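Chapter 4
What Will It Really Cost? Planning and Buying a Small Robot Cell

In this chapter
Working out what you need before you ring a supplier
The five headings of a cell budget
Reading a quote line by line
Spares, space and the second year

I bought my first robot arm the way some people buy a puppy. I saw it at a trade fair in Fundesberg, I liked the way it moved, and I had signed for it before my coffee was cold. It arrived in January, in a very smart box, and it stayed in that box until the spring. We had no bench that could hold it, no gripper that fitted it and no money left to buy either. My head of department was kinder about it than I deserved (she only brought it up at every budget meeting for the next few years!).

So this is the chapter I wish somebody had handed me back then. There's very little maths in it, you'll be glad to hear, and none of the programming from Chapter 3. We're going to talk about money, floor space and delivery dates, and I promise it's more fun than it sounds.

4.1 Start with the job

Before you open a catalogue, write down what you want the machine to handle. I mean really write it down, on paper, with weights and sizes. When Pludach, the small firm I'll use as our case study all through this chapter, set out to plan a cell for packing and unpacking bags, their first list just said "everyday items". You can't price that. A pen is thin and rolls away. A wallet lies flat and is a pain to get a finger under. A backpack is big and floppy, and its straps go wherever they fancy. Each of those pushes you towards a different gripper, and the bag may well push you towards a second arm, so that one can hold while the other reaches in.

That second arm is the biggest decision in the whole plan. It doesn't quite double the bill, as the rail, the walls and the floor are shared, but it does double the cables, the spares and the things that can stop work on a busy morning. Have a go at Exercise 4.1 before you commit to it.

4.2 The five headings

I put every cell budget under the same five headings: arms, grippers, structure, electronics and time. New buyers spend ages on the first and hardly glance at the third. Structure means the rails, the base plates, the work surface, the walls and whatever holds the walls up. None of it is exciting, and I've seen it swallow a frightening share of the money.

In the Pludach plan we put down 1,950 for structure and 1,000 for grippers (I leave out the currency on purpose, so you can work the sums in your own). The team thought the first figure was far too high. By the time they'd chosen a rail long enough for two arms and priced the fixings to go with it, they were asking me whether it would stretch.

Electronics is the heading where small things hide. Boards, connectors, power supplies, spare cables – each one is cheap, and there are always more of them than you thought. My habit is to price the list and then add 10 per cent for what I've forgotten. I have yet to hand any of it back.

Then there's time. Somebody has to put the cell together, and that somebody is usually already busy. Pludach logged 112 hours of building and testing, against a plan of about half that. If you don't put those hours in the budget they'll still be spent, and you'll find them later in some other project that's running late.

4.3 Two quotes, one headache

Pludach asked two suppliers for prices. Pliler sent a single page with one total at the bottom. Baxter, our name for the second supplier, sent a long list with every bracket on it, and the total was higher. Most of my students pick Pliler straight away. Then I ask them where the cables are, and who pays for delivery, and what happens if a joint fails in month thirteen, and the room goes a bit quiet.

We'll take both quotes apart in Section 4.4. For now, get a sheet of paper, draw five columns with the headings above and keep it next to you as you read. You'll be filling it in for a two-arm cell on a shared rail, with a tiled floor and walls on the sides and back. Leave room in the structure column, and put the walls down on a line of their own. I forgot them the first time I did this, and so did Pludach.

Figure 4.1 A two-arm cell with a backpack and small items on the work surface. Refer to it when you fill in your columns.

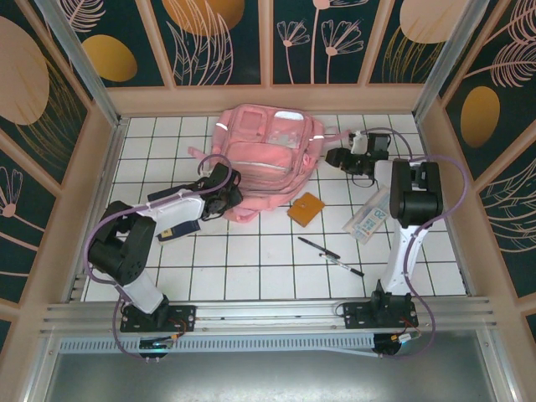

Ultan Quinlan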